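Simulated kitchens as a stand-in for hardware trials

The Ashby group evaluates manipulation policies in simulation before any of them is run on an arm. Its latest report, on a test suite called Pratis, asks how well a simulated score predicts the physical one. We spoke to the report's lead author at the group's lab on a Wednesday morning.

"The ranking is what we care about," the author said. "If policy A beats policy B in the simulator, it should beat it on the bench. The absolute success rate can be off, and it usually is."

The group ran 3000 simulated episodes and 404 physical ones. For each pair of policies, it checked whether the two settings agreed on which was better. They agreed in 82 per cent of pairs. Most of the disagreements involved policies with nearly equal scores.

Each simulated episode starts from a counter layout drawn at random from a set of 1549. Object positions, lighting direction and the starting pose of the gripper all vary. The instruction names one object, and everything else on the counter is a distractor.
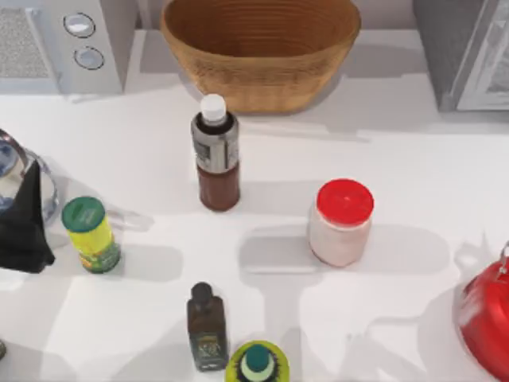 A rendered counter layout from Pratis, with the gripper at left near a clear pitcher and a yellow-green canister.

Transparent objects remain a weak point. "Glass in a renderer is too clean," the author said. "A policy that finds the edge of a jug in simulation may not find it under our ceiling lights." Scores for transparent targets are reported separately for that reason.

Shadows had a larger effect than the group expected. With shadows switched off, agreement between the two settings fell, and the drop was greatest for tall, narrow items. Changing the colour of the counter made little difference.

The physical trials used a Justton arm and a replica counter built at Fustero. Friction was measured there and copied into the simulator. Contact is still modelled crudely, and the author would not use the suite to judge pouring or lid removal.

"For picking and placing, I'd trust the ordering," the author said. "For anything with liquid, run it on the bench."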